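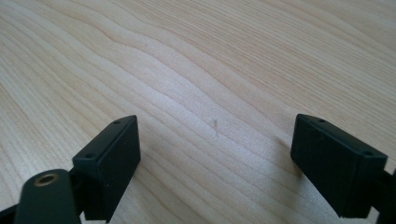
Las vetas de una mesa de madera clara.

¿Por qué la madera tiene rayas?

Pasa el dedo por una mesa de madera, despacito, y fíjate en las rayas. Unas van muy rectas, otras hacen ondas como las que deja el mar en la arena, y algunas se juntan tanto que parecen las montañas de un mapa. Se llaman vetas, y para saber de dónde salen tenemos que irnos un rato al bosque (ponte las botas, que en el de Stonholm siempre hay barro).

Un árbol no crece como tú. Tú te estiras por todas partes a la vez, pero el árbol hace dos cosas distintas: alarga las puntas de sus ramas y, además, engorda. Justo debajo de la corteza tiene una capa finísima y viva que se llama cámbium, y esa capa se pasa la primavera y el verano fabricando madera nueva. Es como si el árbol se pusiera cada año un jersey encima del jersey del año anterior, ¡y no se quitara ninguno!

En primavera hay mucha agua y el árbol crece deprisa. La madera que fabrica entonces suele ser más clara y más blanda. Cuando el verano se acaba va más lento y la madera le sale más apretada, muchas veces más oscura. Hacia octubre, en los países donde hace frío, ya casi ha terminado, y se echa a descansar hasta que vuelve el calor. Una parte clara y una parte oscura, juntas, forman un anillo.

En el museo de Niven guardan una rodaja de roble que tiene 178 anillos. Ivar Lie, que cuida la colección, deja que los niños los cuenten con un alfiler de cabeza roja, y dice que casi todos se pierden cuando van por el 40 y tienen que volver a empezar. Los anillos anchos son de años buenos, con lluvia y sol; los estrechos, de años de sequía o de mucho frío.

Pero entonces, me dirás, si dentro del tronco hay círculos, ¿por qué en las mesas vemos rayas y ondas? Pues depende de cómo se corte. Piensa en una cebolla. Si la partes por la mitad de un lado a otro, ves aros. Si la cortas de arriba abajo, ves líneas largas. Con el tronco ocurre lo mismo, y como los árboles se tuercen un poco, se inclinan con el viento y echan ramas, las líneas también se doblan.

Para probarlo en casa

Coge dos barras de plastilina, una clara y otra oscura. Aplástalas hasta que queden como tortitas, ponlas una encima de la otra y enróllalas bien apretadas. Ya tienes un tronco. Pide a una persona mayor que lo corte, primero en rodajas y después a lo largo. Si antes de cortar lo doblas un poco, las rayas te saldrán onduladas.

Y si tienes una mesa de madera en la cocina, busca la veta más torcida y síguela con el dedo hasta el borde.

Texto: Margaux Caron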